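Reading Moving Water: Notes for the Second Evening
Course leader: Solène Millet

Welcome back, and thank you all for being so patient with the projector last time. These notes go with the talk on where trout hold in a river, and they're a bit longer than the first set, I'm afraid, as people asked such good questions about the Dosley that I wanted to get the answers down properly.

Let's start with the idea I'd like you to carry around all week. A trout wants a spot where it can rest out of the push of the current and still have food brought past its nose. Once you start looking for the place where slow water touches fast water (we'll call it the seam), you'll see it everywhere, even in the gutter after a good rain!

Riffles
Shallow, broken, noisy water over stones. Beginners walk right past it, and I did too for years. There's plenty of oxygen, lots of insect life under the rocks, and the choppy surface hides you from the fish. On the upper beat at Diltulham there are 334 yards of riffle before the first real pool, and on a warm evening I'd happily spend the whole time there. Fish it with short casts, working upstream.

Runs
Deeper and smoother, with a steady flow. Look for the seam on the inside of the bend, and for any boulder big enough to bulge the surface. Fish lie behind a boulder, as you'd expect, but also in the little cushion of slack water just in front of it — that one surprises people every year.

Pools
Split a pool into the head, the belly and the tail. The head brings in the food. The belly is where bigger fish tend to sit in the middle of the day. The tail is lovely at dusk, but it's flat and clear and they'll see you coming, so stay low and keep well back.

A word on depth
We talked about wading, and I want to say it again: if you can't see the bottom, don't step there. Use a staff, shuffle your feet, and face a little upstream when you cross. Six inches of fast water has more shove in it than you'd think.

For next time
Please read the Aaltonen chapter on currents (the library copy has the drawings starting on page 87) and sketch a stretch of any stream you know, marking the seams with arrows. It doesn't have to be pretty. We'll compare sketches before we get into drift and mending line, and if the weather holds in October we'll walk the Drasent path together and try it all out on the real thing.

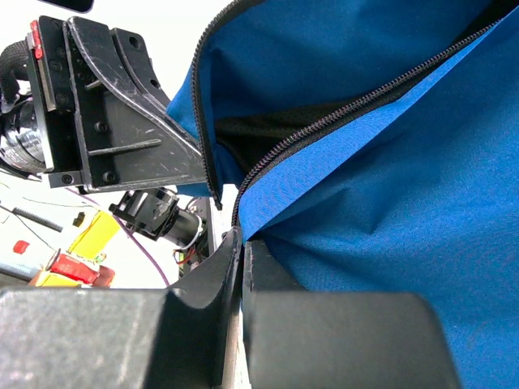 Blue bag with the zipper partly open, showing the black mesh lining.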